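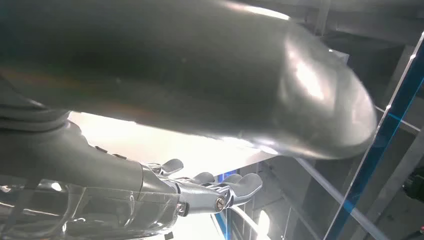
A smooth, glossy gray surface picks up the overhead light in bright white reflections.

Cleaning Glossy Plastic and Painted Surfaces Without Scratching Them

Updated February 3, 2022

Shiny gray and black finishes look good in the store and show everything once they are home. Most of the fine scratches on them come from cleaning. Dust is gritty, and a dry paper towel drags it across the surface in circles. The steps below work for appliance housings, lamp bases, storage bins, tool cases and most painted metal.

What you need

Two microfiber cloths, one for washing and one for drying
A soft paintbrush, one inch wide
Dish soap
Lukewarm water, distilled if your tap water is hard
Cotton swabs

Wash microfiber separately from towels and skip the fabric softener. Softener coats the fibers and leaves streaks. Cut off any sewn-in tags before the first use.

Start with the dust

Unplug anything electrical and let it cool. Brush the surface from top to bottom with the paintbrush, using no pressure. Do the seams and vents at this stage, while the dust is still dry. Canned air is fine for vents, but hold the can upright.

Wash

Put three drops of dish soap in a quart of water. More soap only means more rinsing. Dip the cloth, wring it out hard and wipe in straight lines in one direction. Fold to a clean section after every few passes. On electrical items the cloth should be damp enough to leave a film that dries within a minute, and no wetter than that. Never spray directly on the housing.

Go over the surface again with plain water on a clean part of the cloth, then dry with the second cloth right away. Air drying leaves spots.

Ridges and grooves

Ribbed hoses, grips and knobs hold grease that a flat cloth slides over. Wrap a damp cloth around the blade of a plastic putty knife and run it along each groove. For narrow gaps use a cotton swab dipped in the soapy water and squeezed out. An old toothbrush is all right on rubber, but keep it off glossy plastic.

Sticky spots

Label glue comes off with a little vegetable oil. Leave it on for ten minutes, rub with a fingertip, then wash with soap and water. Rubbing alcohol is faster on bare metal and glass. It can cloud clear plastic and soften some paints, so test it on the underside first. Do not use acetone or nail polish remover on any plastic.

Products to leave on the shelf

Window cleaner with ammonia, scouring powder, melamine sponges and bathroom sprays all dull a gloss finish. A melamine sponge is a very fine abrasive even though it feels soft.

Polishing

Light haze can be reduced with a plastic polish. We use Sutomance, a small amount on a dry cloth, and buff with light pressure. Deep scratches that catch a fingernail will not polish out. Do not polish matte or textured parts, which turn patchy.

How often

Dust weekly, wash monthly. In kitchens the surfaces closest to the stove need washing every two weeks. Check your work with a flashlight held low to the surface, which shows streaks that room lighting hides.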